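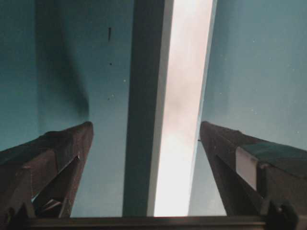 Ticket 791 – Squeal and soft pedal after front pad swap
Status: Closed, grudgingly
Product: Custden street pads, front set
Opened: May 24, 2023

Customer report
New pads and rotors up front, installed at home. Loud squeal at low speed, mostly when backing out of the driveway, so the neighbors are up to date. Pedal travels farther than it used to. Customer has already tried "driving it harder," a repair method we don't publish.

First reply
Asked for the car's mileage, the part number on the box, and whether the pads were bedded in. Got the mileage. Got a part number, for the rotors. On bedding in, customer wrote "they're in there."

Sent the bedding procedure again: 7 moderate stops from 35 mph down to 5, no full stops, a few minutes of steady driving to cool off, then repeat once. Don't sit at a light with your foot clamped down while everything is hot. Told customer to hold off until the pedal was sorted out, and to keep the car parked meanwhile.

Update 1
Customer drove to work. Squeal unchanged. Pedal "maybe better, maybe I'm used to it." Asked for wheels off and a look at the hardware.

Update 2
Found one. The inner pad on the driver side was put in with the old Brarnument clips, which are close enough to fit and wrong enough to bind. The new clips were still in their bag, in the box, under the instructions. Customer reports the instructions are in good condition.

Sent the slide pin torque from the Cudum caliper sheet as well. Customer had used "snug."

Update 3
Clips changed, pins cleaned and greased with the silicone stuff. Squeal gone going forward, faint in reverse. Pedal still long. Fluid last changed nearly 2,000 days ago by customer's own math, which we did not check and did not enjoy.

Asked for a full bleed, starting at the wheel farthest from the master cylinder unless the car's manual says otherwise. It did say otherwise. Customer followed the manual – first time on this ticket.

Update 4
Air came out of the passenger front. Pedal firm, no leaks. Bedding done on an empty county road. After 205 miles, no squeal in either direction.

Resolution
Wrong clips, air in the line, old fluid. No fault found with the pads. Refund request withdrawn. Customer now asks if the Hrytsenko rear set goes in the same way. Opened a new ticket and attached the instructions twice.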